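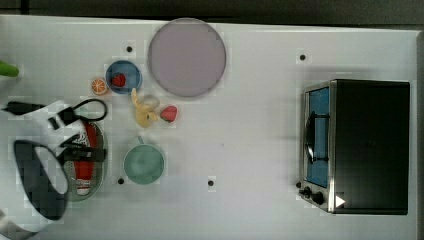 Yara Smadi wrote in to ask how you get a five-year-old to go back to a play kitchen once the novelty has worn off. Hers had been sitting under a pile of dress-ups since Christmas, she said, and the only piece still getting any use was the banana (as a phone).

We love this question! It landed in the inbox the same week we were getting the new tabletop kitchen tub ready for borrowing, so it has taken over the whole item.

My short answer, Yara, is to lose the kitchen and keep the food. A big play stove tells kids where to stand and what to do, and after a few months they've done it. Put the same fruit and crockery out on a plain table with nothing else on it and they start inventing again. At our place a strawberry in a blue bowl has been soup, medicine and a goldfish, all before lunch. I'd also resist setting it up nicely. Leave the orange slice beside the bowl, put the sauce somewhere silly, and wait for somebody to come along and tell you it's wrong.
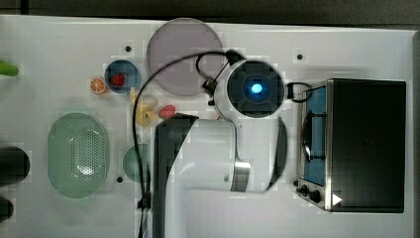
Pimgate Toy Library News, Issue 96, page 4

Colour is what sold me on the pieces we ended up with. There's a big mauve plate that everyone wants for their own dinner, a navy bowl, and greens that go from mint to teal, and they look gorgeous together on a white tabletop. The black oven with the blue-tinted door makes a great centrepiece too, if you have the room for it. If you don't, a shoebox on its side does the job and can be drawn on.

Didier Fleury asked at the last swap morning whether colanders are worth having in a play set when there's no water involved. Yes, yes, yes. A colander is a basket, a helmet, a boat and a bed for a small bear, and kids who aren't into cooking at all will still fill one up and carry it around by the handles. If I could only keep one piece of kitchenware it'd be that (sorry, teacups).

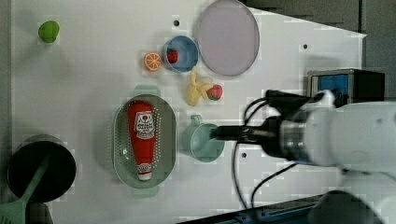

Ketchup in the colander, strawberry up against the banana.

A few games that have gone down well with our families:

Wrong orders. One person is the customer and asks for something sensible, like toast. The cook has to bring something else and explain why it's better. Liya Tamiru's twins kept this going through an entire rainy afternoon in July and there were tears when it was time to pack up.

Market day. Everything costs four buttons, including the plates. Haggling encouraged!

What's missing? Little ones shut their eyes, you hide a piece behind your back, and they guess. Start with the lime, it's easy to spot when it goes.

Mix in things from other tubs as well. A kitchen game that suddenly has sport or travel in it is usually about to get better, and I'd much rather sort it all out at bedtime than stop a good story halfway.
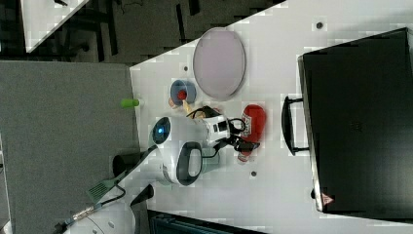 Borrowing and bringing back

The tabletop kitchen tub goes out for the usual four weeks and you can renew it once if there's no name after yours on the list. Put your name down at the desk or send a note to Tala Khoury. Plates go in flat at the bottom, please, with the food on top. A wipe with warm soapy water is plenty, no dishwasher, and if a piece goes missing just tell us and we'll look out for another.

Yara, do let us know how you get on, and whether the banana is still taking calls.

Lilian Massawe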